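How I Record Demonstrations With a Hand-Held Gripper

A few people have asked how I get my training examples, so I've finally typed up my routine. It's for anyone who has a hand-held gripper with a camera on it, a task in mind and a free afternoon. I'm assuming yours is already built and charged. Mine is called Inga (Lizeth Quintero named it, and it stuck!) and the project it feeds is Kilbridge, which is all about small tabletop jobs: picking up, putting down, dropping things in bins.

Step 1. Pick one task and write it down

One sentence, on paper. Mine for this batch was "pick up the sponge and put it in the tray." If you need an "and then" after that, you've got two tasks, so split them. I tried to squeeze three jobs into my first batch and ended up tossing the whole thing. Ouch.

Step 2. Set up the marker board

Print your marker, glue it to something stiff and stand it where the gripper camera will catch it early on. A bit of a tilt is fine. A curl in the paper is not, so press it flat overnight under some heavy books. Then leave the board alone until the batch is finished. If it gets bumped, start a new batch and put a note in your log.

Step 3. Do the look-around

Before the first take I hold the gripper up and sweep it slowly around the room, walls, corners, ceiling and all. The tracking likes having lots of fixed edges to hang on to, and railings, shelves and door frames are great for this. Go slower than feels natural. I count to 22 in my head for one full sweep, and if I get dizzy I was going too fast.

Step 4. Record your takes

Start every take with the fingers open and finish with them open. Move like you're passing someone a full cup of coffee. Change something small each time: turn the sponge, slide the tray over, come in from the other side. After 11 takes I stop, shake out my wrist and play back the last one before going on.

If you're wearing a head camera too, start both recordings before you pick anything up, then squeeze the fingers shut twice where both cameras can see them. You'll be so glad of that when you line the clips up later.

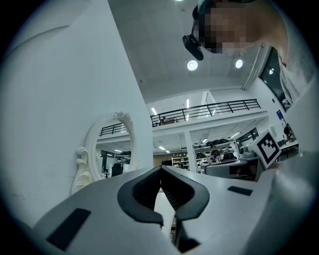

Looking up past the gripper fingers, with the head camera on and the marker board off to the right.

Step 5. Watch out for mirrors

This one cost me a batch at Jinthorpe, where we work. A mirror gives the tracker a second room that moves all wrong. Turn it around, throw a sheet over it, or keep it out of the sweep as much as you can. With a fisheye lens that last option is harder than it sounds, because the thing sees practically everything!

Step 6. Sort before you save

I go through the clips the same day, while I still remember which ones felt bad. Fumbles that I recovered from stay in (they're really useful). Takes where I wandered off the task go. My last batch came to 176 keepers, and I upload them through Lela with the task sentence pasted into the notes box.

Next time I'll go over how I trim the start and end of each clip, and what I do when the two cameras drift apart.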